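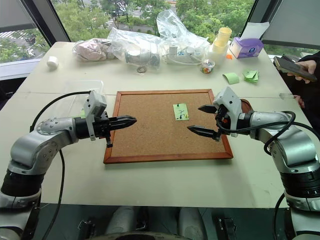 Re: Cork under a floating floor – worth it?

karkau_dan
Joined: April
Posts: 2

Finally pulled up the carpet in the back bedroom and I'm going with cork underlayment before the planks go down. So excited to be rid of that carpet! Room is over the garage and every footstep booms. Has anyone here done this, and did you glue it or lay it loose?

Nurnum
Posts: 1326

Loose, loose, loose! I did our whole upstairs that way and I still grin walking across it. Let the rolls sit in the room for a couple of days first, unrolled if you have the space. Mine wanted to curl back up for the first night and then gave in.

vamon77
Posts: 600

Going to disagree with Nurnum on this one. Over a garage I'd glue it. Loose cork crept on me at the doorway and I ended up lifting three rows of planks to fix a gap. Also check the plank maker's instructions – mine said no underlayment thicker than a certain size or the warranty is gone.

Nurnum
Posts: 1326

Did you tape the seams? Mine hasn't moved at all and we have two big dogs tearing around up there.

vamon77
Posts: 600

Taped some of them. OK, fair point. Still gluing the next one.

Leonardo Fiore
Posts: 1000

Love cork, have it in the music room! It did wonders for the thuds, not so much for voices. If the noise you mind is talking or the TV, put your money into the door and the gaps around it. Kalniņš posted a great thread on door seals in the soundproofing section, go read that one too.

karkau_dan
Joined: April
Posts: 2

It's mostly thuds, so that's great news. Going loose with every seam taped. Do I run the cork the same way as the planks or across?

Nurnum
Posts: 1326

Across! And leave a gap at the walls.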